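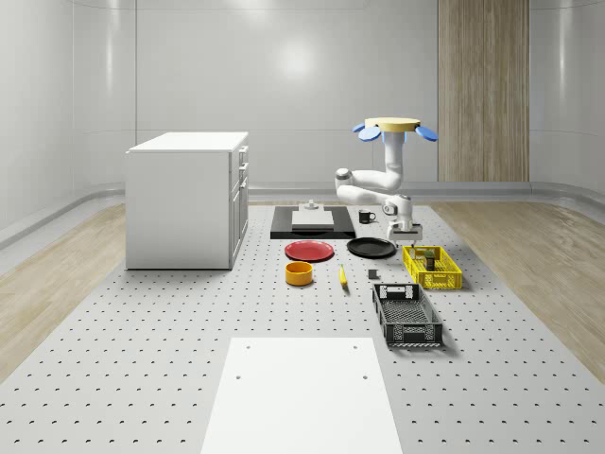
Teleop demos look fine, trained policy dithers over the basket

Posted in Teaching by Demonstration

I'm recording demos in simulation before I let anything loose on the real arm. The task is tabletop tidying: small yellow thing goes in the yellow basket, dark gray cube goes in the black basket, plates stay put. I drive the gripper with a handheld controller and I've recorded 100 episodes, all of them successful, some of them even graceful.

The trained policy is less graceful. It heads over to the yellow basket, hovers above the back corner with the fingers pointing down, and thinks about its life until the episode times out. Now and then it grabs the cube and drops it in the wrong basket. Loss curve is beautiful, for what that's worth. Do I need more demos, or am I a bad teacher?

Grenatell

Blažena Bednárik

Bad teacher, probably. We all start there.

Play back your own episodes and watch your hands. I bet you stop above the objects to line things up before you commit. I did it in nearly every demo of my first set, up to four seconds at a time. The policy sees an arm sitting still and learns that sitting still is a fine career. Trim the frames where your commanded motion is close to zero, but keep the ones where the gripper is opening or closing, or you'll cut out the grasp itself and be back here with a new thread.

Then look at your order. If you sometimes do the cube first and sometimes the yellow thing, the model may split the difference and aim at neither. Pick one order and stick to it. Your cube also starts right next to the yellow basket, so move it around between episodes. If it always begins there, your policy has little reason to look for it.

Last thing: record some ugly ones. Start with the gripper in a dumb spot, or miss a grasp and recover. Eighteen of those did more for me than the whole pile of pretty ones. Retrain after the trimming first, though, so you know which change did what.

Dumo

more demos. always more demos. also what learning rate

Lolla

Check that your controller and your recorded actions line up in time. Mine were 14 steps apart for most of December and I blamed the network, the gripper and my roommate, in that order. Plot the commanded and measured wrist height on the same chart. If one trails the other by a mile, fix that before you trim anything.

Grenatell

Plotted it, lag looks small. Watched my playback and yes, I park over that basket like I'm waiting for a valet. Trimming tonight. Dumo, it's whatever the default was.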